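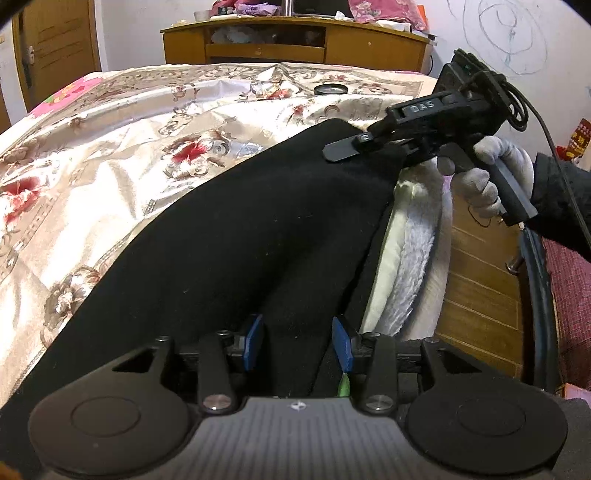
Satin bedspread with a floral print, black cloth laid across it.

Vehicle Electronics, Unit 5: Sleep Current and the Parked Car

These notes go with the Nov 10, 2022 lecture. Read them before the lab. The lab sheet assumes you know the terms below and does not define them again.

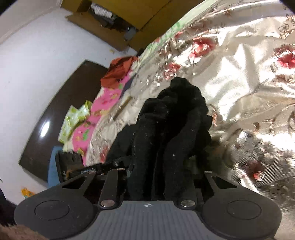 Zhiqiang Wei
Lecturer, Vehicle Electronics

Why parked current matters

A car spends most of its life parked with the engine off. During that time the 12-volt battery still feeds the alarm, the keyless entry receiver, the clock, the telematics unit and a number of controllers that are asleep but not fully off. The total they draw is called the quiescent current, or key-off current. Older service manuals call it parasitic draw, although that name is better kept for a current that should not be there.

Phones and laptops have the same problem in a milder form. Their owners charge them every day or two and notice quickly when something is wrong. A car may sit at an airport for weeks, and the owner expects it to start on the first try.

The basic calculation

Charge used is current multiplied by time. Take a whole-vehicle allowance of 18 mA and a parking time of 931 hours:

0.018 A x 931 h = 16.758 Ah

That is nearly 17 amp-hours. The question is whether the battery can give up that much and still crank the engine. You can't use the rated capacity for this. Subtract the reserve needed for a cold start, then allow for aging, for self-discharge, and for the fact that many batteries are not full when the car is parked. Short trips in winter are the usual cause of a low starting charge.

What is left after these subtractions is the usable charge. Divide it by the parking time to get the allowance for the whole car.

Splitting the allowance

The carmaker divides the allowance among the modules and writes a figure into each supplier's specification. Most modules get a very small share. A few get more: the body controller, the keyless entry receiver and anything with a radio that has to listen.

Our worked case is the Wollden bench, a set of production-style modules wired as they would be in a small hatchback. Four of them are permanently supplied:

Lutero gateway — wakes on bus traffic
Feng door controller — wakes on handle or lock switch
Pulent telematics unit — wakes on timer or network message
Body controller — wakes on any of the above

The instrument cluster and the radio are switched off by a relay and should draw nothing once it opens. Check this in the lab and do not assume it.

Sleep, wake and the network

A module on a CAN bus usually goes through several steps before it sleeps. The application finishes its work and releases the network. The network management layer waits until every other node has also released it. Then the transceiver goes to standby and the microcontroller stops its main clock or loses power entirely.

The weak point is the second step. One node that keeps sending its network management message will hold every other node on that bus awake.
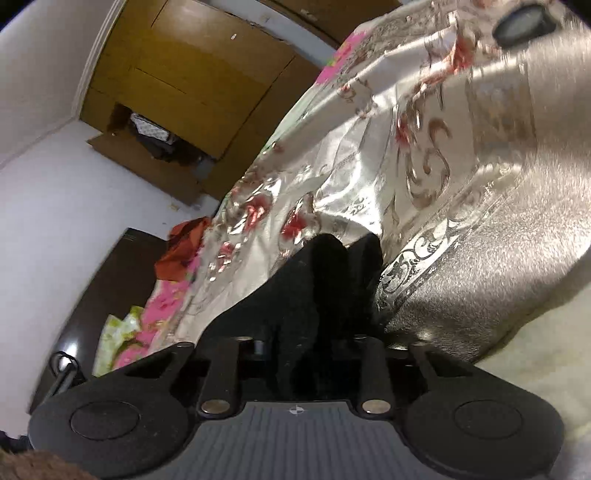 The current you measure is then the sum of all of them, and it tells you little about which one is at fault. Pulling fuses is the traditional method, and it can mislead you for the same reason. If you pull the fuse for the faulty node, the whole bus goes quiet and the reading drops by a large amount, but pulling a fuse can also reset a module that was stuck, and the fault may not return for days. Record the bus traffic first. Find the last node still transmitting, then measure.

Repeated short wakeups are harder to catch. A telematics unit that wakes on a timer, fails to reach the network and retries may look fine on a meter for long stretches. Only the average over a full cycle shows the problem. For this reason the lab uses a logging ammeter and not a handheld one. Weak signal in a parking garage is a common trigger, so a car that behaves well in the workshop yard can still go flat at home.

Notes on measuring

Do not break the battery circuit with the car awake. Inrush when modules restart can blow the meter fuse, and the restart resets the very state you want to observe. Use a bypass lead across the ammeter, let the network go to sleep, then remove the lead.

Latch the hood and door switches closed before you start. An open door keeps the body controller awake. Keep the key fob well away from the bench for the same reason, even if the doors are shut.

A clamp meter is convenient, but many drift at low current. Zero it in the position where you will use it, and repeat the zero at the end.

If the meter changes range by itself, lock the range. Changing range changes the shunt resistance, and the extra voltage drop can be enough to reset a module.
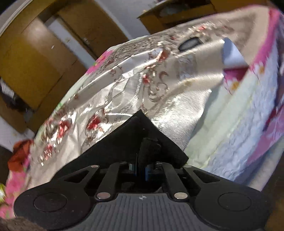 Before the lab

Work out the usable charge for the bench battery from the data sheet on the course page. Use the cold-start reserve given there, and state what you assumed for aging.

Draw the wake sources for the Feng door controller and the body controller on one diagram. Mark any case where each can wake the other.

Bring both on paper. The bench is shared between two groups, so finish your logging run before you start on the analysis.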